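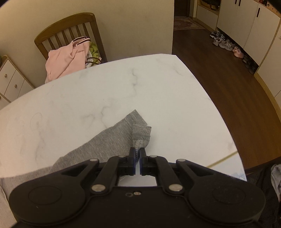

Samah El-Sayed told the public meeting in Fastisville that growers could live with a smaller share of water, provided they heard about it before the seedlings were ordered. Several others at the meeting made the same request in their written comments.

Brunet Rural Water has now confirmed changes to the way it notifies customers of planned channel closures and delivery restrictions in the Claluvdale irrigation area. The changes apply to all customers who take water from the Dresumov main channel and its branches.

20/10/2019

Under the new arrangements, customers will receive written notice of a planned closure at least 17 days before work begins. The previous period was seven days. Notices will state the section of channel affected, the expected dates of closure and reopening, and the last day on which orders can be accepted for delivery before the work starts.

A total of 159 written comments were received during the consultation, which opened in July. Most dealt with the length of the notice period and the timing of maintenance. A smaller number raised the condition of meters and access tracks, and these have been passed to the operations team for a separate reply.

Customers with stock and domestic supplies asked how they would be served during longer closures. Where a closure is expected to last more than five days, Brunet Rural Water will fill customers' storages beforehand if they are connected to the channel and an order has been placed in time. Customers without storage should contact the Fastisville office to discuss their needs. Carted water will remain the responsibility of the property owner.

The first closure to be managed under the new arrangements will be on the lower Dresumov channel, between the Claluvdale regulator and the Fastisville outfall. The work includes the replacement of two gates and the relining of 417 metres of bank where seepage has been recorded over several seasons. It will affect 119 service points. Letters have been sent to the account holders for each of these, and a map of the section is on display at the office counter.

Unplanned closures are not covered by the notice period. If a bank fails or a gate cannot be operated, customers will be told by text message as soon as the affected section has been identified. Account holders are asked to check that the mobile number on their most recent bill is correct. Tenants and farm managers may be added to the message list with the written consent of the account holder.

The changes do not alter the volume of water available to any customer. Allocations, carryover and trading rules for the current season remain as published. Orders already placed will be delivered on the agreed dates unless the customer is told otherwise.

A summary of the consultation comments, with the response to each, can be collected from the Fastisville office or posted on request. Comments on the new arrangements may be made in writing at any time and will be considered when the customer charter is next reviewed.

Issued by Brunet Rural Water, Customer and Community Relations, Fastisville.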